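Chapter 5
Surface Wear and Soiling in Printed Household Coverings

5.1 Scope of the chapter

Chapter 4 dealt with how a pattern is laid down on a covering and fixed to it. The present chapter deals with how the pattern is lost. Three processes are treated separately: abrasion, soiling and fading. In service they occur together, and much of the practical difficulty in this field comes from telling one from another after the fact.

The term covering is used for any sheet or finished face that carries a printed design and is meant to be touched, wiped or walked on. Curtains and wall hangings are left to Chapter 7. Unprinted coverings are mentioned only as controls.

Readers should be able, by the end of the chapter, to grade a worn surface on the five-point scale given in Table 5.2, to separate removable from fixed soil, and to state which of the three processes has done the most to change the look of a given sample.

5.2 Abrasion and soil

Abrasion removes material. Soil adds it. The distinction is simple in principle, but a scratch that has filled with dirt shows as a dark mark, and a dark mark is commonly recorded as soil. The Revden survey, which covered 241 coverings in daily use, found this to be the most frequent grading error. When the same samples were washed and graded again, many marks first entered as soil remained in place as fine lines.

Pale grounds make the problem worse. On a white ground with a pastel print, any dark particle stands out, and the grader tends to mark the surface lower than its wear deserves. Specks and crumbs are loose soil until shown otherwise. Smudges may be either loose or fixed. Soft pinks and greens also have little contrast with the ground to begin with, so that a small loss of color is hard to see and is often missed.
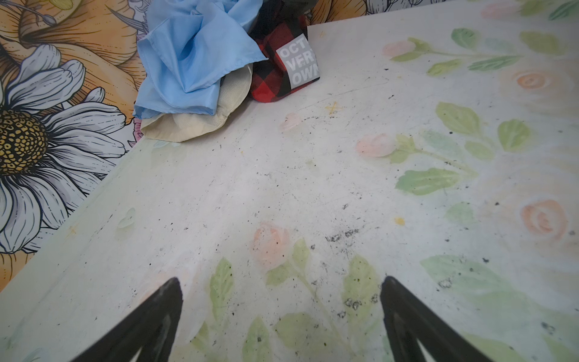
5.3 Fading

Fading is a change in the colorant itself. No material need be lost from the surface. The main cause indoors is daylight, followed by repeated contact with cleaning agents. Heat has a smaller effect and acts mostly by speeding up the other two.

Reds and pinks need separate treatment. In many older prints the red component is the first to weaken, and a design that began as rose ends as a dull peach. A grader who does not have the original swatch cannot know which shade was intended. For this reason the scale in Table 5.2 must not be applied to color unless a covered or unexposed part of the same piece is available for comparison.

The Oosthuizen strip method supplies such a comparison. A strip of the covering is masked before use and left in place. After 850 hours of exposure the mask is lifted and the two areas are graded side by side under the same lamp.

5.4 Lighting for inspection

The color of the lamp decides what the grader is able to see. Under a neutral white lamp the full scale may be used. Under a strongly colored lamp it may not. Red light is the extreme case: a pink print on a white ground all but vanishes, as both return the red light almost equally, while green parts of the design turn dark and may be taken for stains. Ribbed and woven textures can still be judged to some extent by their shadows, provided the light falls from one side.

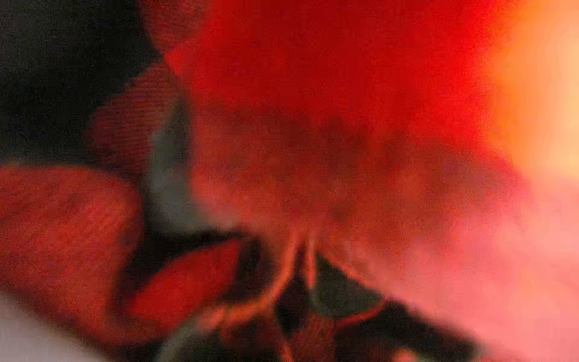

Stillcombe, in a note on an earlier edition, objected that this section was too strict. The note held that a red lamp has a proper use as a second reading, as it hides the print and leaves dark soil standing alone, and that graders trained this way at Clindcombe reached closer agreement than those using white light only. The objection is accepted in part. A second reading under red light may be taken for soil, but it is entered in its own column and is never averaged with the first.

5.5 Order of work

The steps below are assumed in all the exercises that follow.

1. Condition the sample in the test room for some 20 hours.
2. Grade the surface as received, under white light.
3. Brush off loose soil and grade again.
4. Wash by the method in Appendix B, dry flat, and grade a third time.
5. Compare color against the masked strip, where there is one.

The difference between the first and second grades is the loose soil value. The difference between the second and third is the washable soil value. Whatever departs from the top grade after step 4 is assigned to abrasion, to fading or to fixed stain, and the rules for dividing it among them are given in Section 5.6.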